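Reverb tail cut short when exporting a mix

Stavros Halilović
Posted in Audio software, 3 replies

I am using Nollness 6 to mix a spoken-word piece with a plate reverb on the main bus. Playback inside the program is fine. When I export to WAV the last reverb tail stops dead at the end of the final clip. Export range is set to "Clips". Buffer is 632 samples. Does the buffer need to be larger?

Spyros Papadopoulos

The buffer has no effect on an offline export. "Clips" ends the render at the last sample of the last clip, so anything the reverb produces after that is discarded. Set the range to "Markers" and put the end marker past the point where the tail has decayed. Check on the meter with the monitor level up, as a plate can run longer than it sounds on small speakers.

If you export stems, the same range applies to each of them.

gurberg_user

Try reinstalling. Mine did this and it went away.

Janevski

Agree with the markers. There is also a "Render tail" box under Advanced, off by default, which takes a value in milliseconds. It was set to 160 on my system, far too short for a plate.

Stavros Halilović

Markers worked. The tail is complete in the WAV. I left the box under Advanced off.

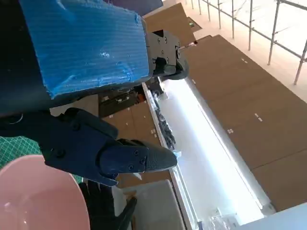
One remaining point: the file is now longer than the script allows, so I will put a short fade on the last few seconds and export again.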